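Häufige Fragen zum Kabelordnen, Aufwickeln und Aufbewahren

Schön, dass Sie hergefunden haben! In unserem Leihladen Dullholm gehen seit Jahren Verlängerungen, Ladekabel, Netzwerkkabel und Lautsprecherstrippen über die Theke, und mit ihnen immer wieder dieselben Fragen. Die Antworten hat Fares Khalaf gesammelt, der bei uns den Elektroschrank betreut und beim Thema Kabel gern ins Erzählen kommt. Wenn Ihre Frage fehlt, schreiben Sie uns oder kommen Sie einfach vorbei.

Wie fange ich an, wenn die Schublade schon überquillt?

Leeren Sie alles auf einen Tisch, wirklich alles, auch das, was ganz hinten klemmt. Danach bilden Sie Häufchen nach Steckern: Strom, USB, Netzwerk, Bild und Ton, und ein Häufchen für alles, was Sie nicht zuordnen können. Dieses letzte ist bei den meisten Leuten das größte, lassen Sie sich davon bitte nicht entmutigen. Bei unserer Sammelaktion im April kamen 194 Kabel zusammen, und bei 40 davon mussten wir selbst erst einmal nachschlagen.

Wie wickle ich ein Kabel richtig auf?

Die meisten von uns haben es so gelernt: über Hand und Ellenbogen, schön stramm. Leider bekommt das Kabel dabei mit jeder Runde eine kleine Verdrehung mit, und irgendwann kringelt es sich wie ein Schweineschwänzchen. Schonender geht es, wenn Sie lockere Schlaufen in die Hand legen und jede zweite Schlaufe umgekehrt einschlagen, also einmal von oben und einmal von unten. Das klingt komplizierter, als es ist. Üben Sie mit einem längeren, weichen Kabel, dann haben Sie es nach ein paar Versuchen im Handgelenk.

Wie groß soll der Ring werden?

So groß, dass das Kabel sich von allein hineinlegt und Sie nirgends drücken müssen. Dünne Ladekabel vertragen kleine Ringe, steifere brauchen deutlich mehr Platz. Ganz besonders empfindlich ist die Stelle direkt am Stecker: Lassen Sie dort immer ein Stückchen gerade, und wickeln Sie das Kabel nie fest um das Netzteil. 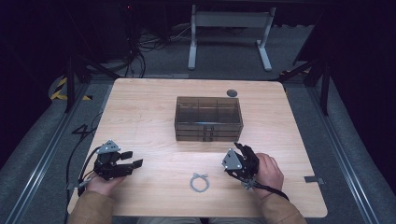 Graues Kabel, locker zum Ring gelegt.

Womit halte ich den Ring zusammen?

Klettbänder sind uns am liebsten, weil man sie hundertmal öffnen kann. Wir kaufen sie als Rolle und schneiden sie selbst zu. Ein Stück Schnur mit Schleife tut es genauso, ebenso der Streifen aus einem alten Fahrradschlauch. Von Haushaltsgummis raten wir ab: Sie werden mit der Zeit spröde und kleben dann gern am Mantel fest. Und Kabelbinder aus Plastik muss man aufschneiden, wobei schon so manches gesunde Kabel einen Schnitt abbekommen hat (ja, auch bei uns).

Lohnt sich das Beschriften?

Unbedingt! Schreiben Sie dazu, zu welchem Gerät das Kabel gehört, denn »USB« allein hilft Ihnen in zwei Jahren herzlich wenig. Ein Fähnchen aus Malerkrepp reicht völlig. Im Laden vergeben wir laufende Nummern und sind mittlerweile bei 525 angekommen, zu Hause würde ich das aber niemandem zumuten.

Welche Behälter eignen sich?

Flache Schachteln, in denen die Ringe nebeneinander liegen, sind praktischer als tiefe Kisten. Klopapierrollen, hochkant in einen Schuhkarton gestellt, sind für kurze Kabel ganz wunderbar. Wer lieber etwas Fertiges möchte, kann sich bei uns den Einsatz »Bristesus« ansehen, den unsere Nähgruppe aus Stoffresten macht. Er passt in gängige Schubladen und lässt sich waschen.

Wann gehört ein Kabel aussortiert?

Sobald der Mantel Risse hat, blanke Stellen zu sehen sind, ein Stecker wackelt oder etwas beim Gebrauch ungewöhnlich warm wird. Bei allem, was an die Steckdose kommt, bitte keine Experimente mit Isolierband! Solche Kabel gehören auf den Wertstoffhof oder in eine Sammelstelle für Elektroaltgeräte und keinesfalls in den Hausmüll.

Nehmen Sie auch Kabel an, die ich nicht mehr brauche?

Sehr gern, solange sie heil sind. Besonders freuen wir uns über längere Netzwerkkabel und Verlängerungen für drinnen. Antennenkabel haben wir im Moment leider mehr als genug. Abgeben können Sie im Laden oder in unserer Außenstelle Brikedton, dort bitte vorher kurz anrufen, der Lagerraum ist klein.

Kann man das Wickeln bei Ihnen lernen?

Ja, der Kurs heißt »Shemweta« und dauert einen gemütlichen Nachmittag mit Kaffee. Bringen Sie Ihre eigene Schublade ruhig mit, gern in einer großen Tasche. Kinder sind willkommen und meistens schneller als wir Erwachsenen. Die Anmeldung läuft über den Laden, eine Spende in die Kaffeekasse genügt.

Stand dieser Seite: 10.06.2021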